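Search this site
Type and press enter

Lidden footbridge to shut for 14 weeks from March

2026-03-01

Well, we finally have a date! The footbridge at Lidden closes at the end of the month so the contractors can get at the bearings, and if you walk or cycle over it to the station like I do, you'll be going the long way round until the summer. I popped along to the drop-in about it last week, expecting a couple of display boards and a leaflet, and came away with rather more than that.
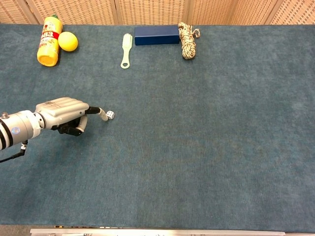
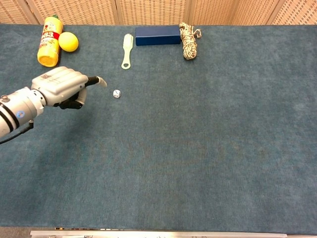
So, the bearings. I had to have these explained to me twice (thank you, Graciela Gallardo, for your patience), but they're the pads that sit between the deck and the piers and let the whole thing shuffle a bit as it warms up and cools down. The ones on the Lidden side have gone stiff. You may have felt the bump where the deck meets the ramp — I've had many a coffee over my handlebars there — and that bump is the deck pushing where it ought to be sliding.

Graciela is the engineer in charge for Tasta, the firm that won the job, and she was very clear that the bridge is safe to use up to the day it closes. The old pads have simply had their time. To swap them, her crew will lift the deck on jacks, one pier at a time, by no more than 10 millimetres. I'd pictured a great big crane and was slightly let down, I must admit. The lifting will be done at night when the river path underneath can be shut too, and each lift has to be held while the new pad goes in and the mortar sets.

While they're at it, the handrails are coming off for repainting and the lighting is being replaced from end to end. The old lamps are the orange ones on tall posts. The new ones will be tucked into the rail and point down at the deck, so the flats on Illenness Road should get a darker night out of it. Florencia Cisternas, who lives on the second floor there and has had a blackout blind up for years, asked whether they'd be dimmed after midnight. They will be.

Now the detour. Walkers will be sent upstream to the road bridge at Illenness, and I timed it on Thursday at 27 minutes from my door to the platform, with a stop to tie a lace. It's a fair old trek if you've got shopping. The pavement over the road bridge is narrow as well, and Abelardo Saavedra from the cycling group wanted to know if bikes would be expected to share it. The answer was that cyclists should get off and push, which went down about as well as you'd imagine! There's talk of a lower speed limit on the road bridge during the works so that more people feel happy riding on the carriageway, but it hadn't been signed off when I left.

I asked about a shuttle bus, as several of you wanted me to. There won't be a new one, but the Cáceres coach firm has agreed to have its morning school service stop at the Lidden ramp and take other passengers if there's room. You'll pay the usual fare. Times will be up at both ends of the bridge the week before it closes.

One more thing for anyone with a boat. The channel under the middle span stays open the whole time, apart from the nights when the deck above it is being lifted, and those will be posted at the moorings. Headroom will be down by a metre while the painting platforms are up.

If you couldn't make the drop-in, the drawings are on show in the library until the bridge shuts, and you can leave questions for Graciela at the desk there.

Get our local news by email. Enter your address to sign up. You can unsubscribe at any time.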